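Moving bins keep coming open in the truck, what tape?

hestomley_moves
Reply 1
We're moving from Guststead to Tosolell in November, 877 miles, and I've already done one load to the storage unit. On that trip 4 of the cheap lidded totes popped open. I used brown packing tape on the lids and it peeled right off the plastic. What are people using that holds but doesn't wreck the tote?

pcskinner
Reply 2
Duct tape. Wrap it all the way around and overlap the ends a few inches. I did a 1570 mile move that way and the lids stayed on. Callum Skinner here, by the way, I posted in the storage unit thread last month.

dolly_and_strap
Reply 3
Please don't put duct tape on anything you plan to keep. After a warm day in a truck the glue stays behind when you pull the tape. I spent a whole evening with cooking oil and a plastic scraper on our kitchen totes. Stretch wrap costs less and comes off clean.

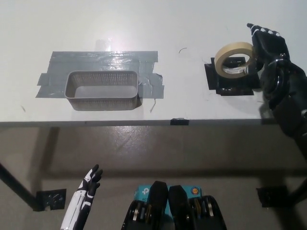
pcskinner
Reply 4
Stretch wrap is fine for drawers and furniture. On a heavy tote it slides up as soon as somebody lifts by the lid. Duct tape grabs, and it grabs itself too, so lay it down flat and smooth or you get wrinkled ends sticking out like the ones on that white table. For open stuff like the gray mesh basket I don't tape at all. It goes inside a box with socks packed in it.

innesroad
Reply 5
Depends how long it's taped. Overnight, duct tape is OK. We left ours in a unit for 6 months and the backing came off in strips with all the glue still on the plastic. Painter's tape under it helps some.

dolly_and_strap
Reply 6
Painter's tape under it means the whole thing is only as strong as painter's tape. Ratchet strap or zip ties. Most totes have holes in the handles for zip ties.

hestomley_moves
Reply 7
Mine do have the holes, I never knew what they were for. How heavy can the tote be before the ties snap?

dolly_and_strap
Reply 8
I load mine up to 50 pounds. Lift from the bottom and there's hardly any pull on the ties. Bring cutters in your pocket, not in a tote.

pcskinner
Reply 9
Still using duct tape. But yes, get the zip ties if they're good totes.

hestomley_moves
Reply 10
Going with ties for the totes and wrap for the dresser. Thanks all.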